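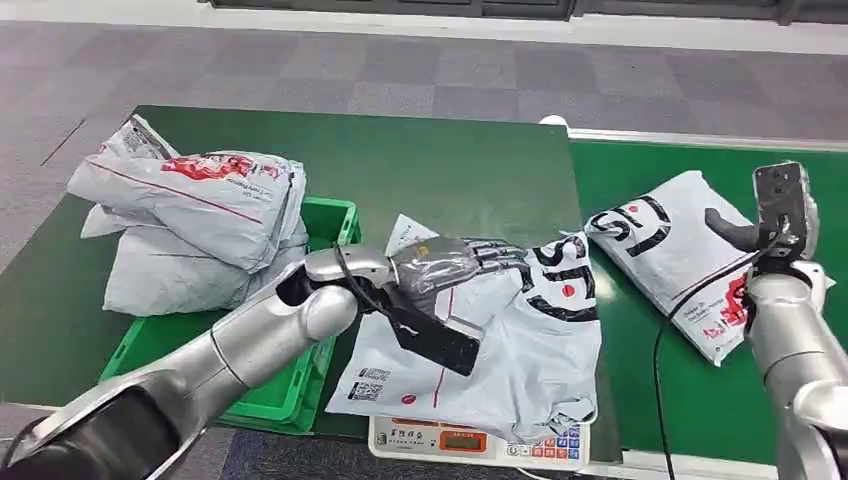 The return is the last great act of American optimism. You order three pairs of pants in the belief that one of them will suit the person you plan to become, and when that person fails to arrive by the weekend, you mail two pairs back, or all three, and order a fourth. In between comes a bag. Usually it is a mailer like the light gray ones heaped in that green plastic crate, creased and bulging, with a barcode label stuck somewhere near a corner. I have owned a great many of these bags, mostly for short periods. I keep them in the hall closet, folded inside one another, and I could not tell you what I'm saving them for.

My own habit began with a raincoat. It came from Farah, a company that sells outdoor clothes to people who go outdoors to get to the car, and the website said the fit was "relaxed." On me it was comatose. I filled in the form, picked "too large" from the menu of reasons, and sent it off. A smaller one came. I picked "too small." By the third exchange I had begun to feel that Farah and I were in a correspondence, the kind people used to publish in two volumes.

The menu of reasons deserves a study of its own. Pranix, where I buy sheets and once bought a lamp, gives you eleven choices, and ten of them are lies most customers will tell at some point. "Arrived too late" is for people who found it cheaper elsewhere. "Not as described" is for people who didn't read the description. "Changed my mind" sits at the bottom, where you have to scroll, and I have always found it a little bare, like being asked at the doctor's office whether you smoke. I went years without choosing it. When I finally did, over a bath mat, the refund came just as fast as it always had. All that lying for nothing.

My mother's generation returned things in person, which kept the numbers down. You had to stand at a counter in Nurneck's only department store and hold up a girdle, or a toaster, in front of people you knew from church. The clerk would turn it over. She would ask whether it had been used. There was a pause built into the system, and in that pause a lot of people decided they could live with the toaster. We lived with one for nine years that browned a single side of the bread. My mother referred to it as "the new one" until it died.

Brorkeck, the town where I live now, has no department store. It has a drop-off desk at the back of a pharmacy, between the reading glasses and the foot care, and on the first business day after any long weekend the line reaches the greeting cards. I have read every card in the sympathy section. You learn things about your neighbors in that line. The man ahead of me last November had a kayak paddle, unwrapped, with a label taped around the shaft. A woman I know to be a judge was sending back a single shoe. When I asked about the other one she said it was complicated.

In the spirit of inquiry I went through my order history for the past year, a thing I recommend only to people with strong stomachs or separate bank accounts. I had placed 148 orders. Of these I had sent back 38, in whole or in part. In cash terms I had spent, recovered and respent something I would prefer to think of as a single sum, and I have arranged the spreadsheet so that I can. The largest item was a chair, up to 100 pounds with its packaging, according to the carrier, who had opinions. The smallest was a thimble. I don't sew. I had been reading about someone who did.

What struck me, going down the list, was how few of the returned things I could remember. The kept ones I knew by heart, because I trip over them. But somewhere in there I had owned, for six days, a copper watering can. I had apparently been the holder of a fondue set. There was a line that said only "hat (green)," and I would have sworn under oath that I have never in my life considered a green hat. Some other version of me had gone through a small crisis, in June, and settled it by mail without waking anybody.

My husband does not return things. He regards it as a failure of nerve. If he orders a shirt and it comes in the wrong blue, he wears the wrong blue, and after a year or so it becomes a color he likes. He has a pair of boots half a size short that he has walked in for what he figures to be 2,000 miles, and he will tell you, limping slightly, that they're nearly there. I used to think of this as stubbornness. Lately I think it may be a kind of filing system. He knows where all his mistakes are. He is generally wearing them.

So on 27th September I made a rule. Anything I ordered from then on, I would keep. I lasted until a desk fan came with the wrong plug, which my husband said was exactly the sort of thing the rule was meant to cover. We now have an adapter, and the adapter came with a second adapter, and I've been told it's cheaper for everyone if I hang on to that one.

The raincoat, for the record, I have in medium. The sleeves are long. I chose "other" and closed the window before it could ask me to explain.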